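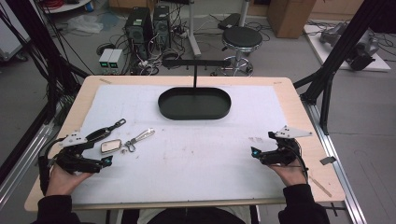 ## Kitchen safety walk-through: Drenine cafe, poultry and egg handling

Date of visit: May 31, 2018
Checked by: Hajnalka Vörös
Last check: April

Marks used: OK, FIX (put right before the next visit), NOW (put right the same day).

### 1. Deliveries

- **Chicken arrives at 40°F or below – OK.** Two cases probed, 37 and 38.
- **Eggs checked for cracks on arrival – OK.** One cracked egg was found and thrown out while I was there.
- **Delivery log filled in – FIX.** Invoice 3273 from Skurketti has no temperature written next to it. The driver's signature is there. Write the temperature first, then sign.
- **Time from truck to cooler – OK.** Nine minutes for the whole order.

### 2. Cold storage

- **Walk-in at 40°F or below – OK.** 36 on the door display, 37 on my own thermometer.
- **Reach-in under the grill at 40°F or below – NOW.** Read 45 at the back and 47 by the door. The gasket is split along the bottom. Diced chicken and liquid egg had been in there since the morning and no one could say from what time, so both were thrown out. Nothing that needs chilling goes back in until the gasket is replaced and the unit has held temperature overnight.
- **Raw poultry on the lowest shelf – OK.** This was a FIX in April.
- **Date labels – FIX.** Three tubs of cooked chicken had a day but no month. Egg salad was labeled correctly.

### 3. Prep

- **Separate boards for raw poultry – OK.** The yellow boards are getting deep cuts, though. Order two more.
- **Raw chicken not rinsed in the sink – OK.** Staff asked, all gave the right answer.
- **Hand sink clear and stocked – FIX.** Soap was fine, paper towels were out. There was also a colander sitting in the basin. The hand sink is for hands.
- **Sanitizer strength tested – OK.** Strips are in date. The bucket by the egg station was changed at 10:30 and again at 12:15.

### 4. Cooking and holding

- **Chicken cooked to 165°F – OK.** Four pieces probed, lowest was 168. Simon is still checking by color first and then probing. The thermometer is what counts, so probe every batch.
- **Egg dishes cooked to 160°F – OK.** Quiche at 171 in the center.
- **Soft eggs to order – FIX.** The menu notice about undercooked eggs is missing from the new lunch card. It is still on the breakfast one – copy the same wording across.
- **Hot holding at 135°F or above – OK.** Soup 149, shredded chicken 141. The chicken pan is on the cooler side of the well and would be better swapped with the rice.
- **Cooling log – FIX.** Stock must drop from 135 to 70 within two hours, then to 40 within the next four. Only the first reading had been written down on two batches. Use the shallow pans.

### 5. Nutrition card at the counter

Not a safety item, but I was asked to look at it.

- **Chicken salad plate.** Card says 466 calories and 738 mg sodium. Both match the recipe sheet with the dressing on the side. If dressing goes on in the kitchen, the card has to change.
- **Egg white wrap.** Card says 300 calories. The recipe sheet uses the small tortilla and the line is using the large one. Pick one.
- **Allergens.** Egg is marked on both. Mustard in the Fudomlow dressing is not listed anywhere – add it.

### Follow-up

- Gasket for the reach-in: call today, keep the receipt with this sheet.
- Paper towels: done before I left.
- Lunch card and counter card: reprint together.
- Thermometer in the grill drawer read 34 in ice water. Adjust to 32 or replace.

Signed: H. Vörös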